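Nacional | Extranjería

El Ministerio del Interior defendió el viernes la reforma del régimen de residencia temporal, que reduce de 8 a 4 meses el plazo de resolución.
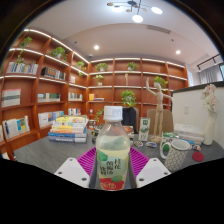 ¿Cuándo entra en vigor la reforma?

En julio, una vez publicado el reglamento.

La norma prevé 800 plazas de acogida.

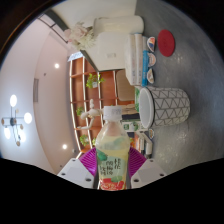 Redacción Civby

Las solicitudes en trámite conservarán su fecha de registro.

Noticias relacionadas
Visados de estudio: nuevos requisitos
Vultach abre su oficina de asilo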